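We use cookies to make this site work and to see which pages people read. Accept all | Manage settings

About us

Rellthorpe Language School teaches Mandarin, Ukrainian and English to adults and to children from the age of 6. Valentyna Dmytriv opened it with one classroom above a shoe repair shop on Furkano Street. We now have the whole building, and 545 people are enrolled this term.

Groups are kept to 15. Adult classes run in the evening and last ninety minutes, with a short break. Children come after school or on Saturday morning. New learners have a short talk with a teacher first, so that they start at the right level — there is no written test.

Antonina Savchuk runs the children's programme. Her classes use everyday things, songs and a lot of repetition. Younger Mandarin pupils start by listening and speaking, and reading is added in the second term.
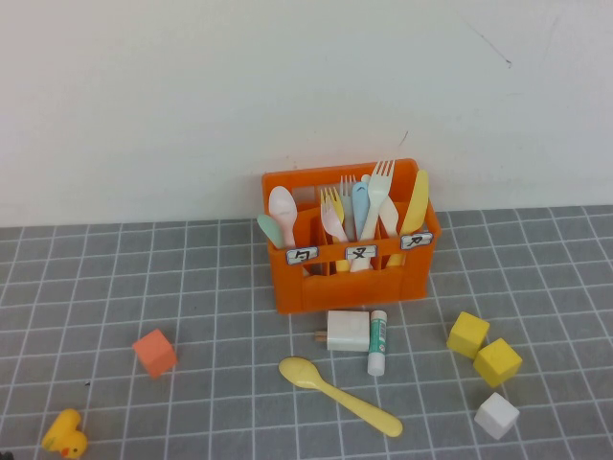
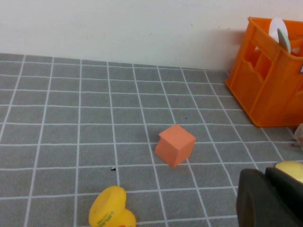

Fees are paid by the term and include course books. If you miss a class you can join another group at the same level that week, if there is a place. We also teach small groups in workplaces, and have done so at Niler and Weerasinghe for several years.

The office is open every weekday from noon. Enrolment for the summer courses closes in June, and late applicants go on a waiting list.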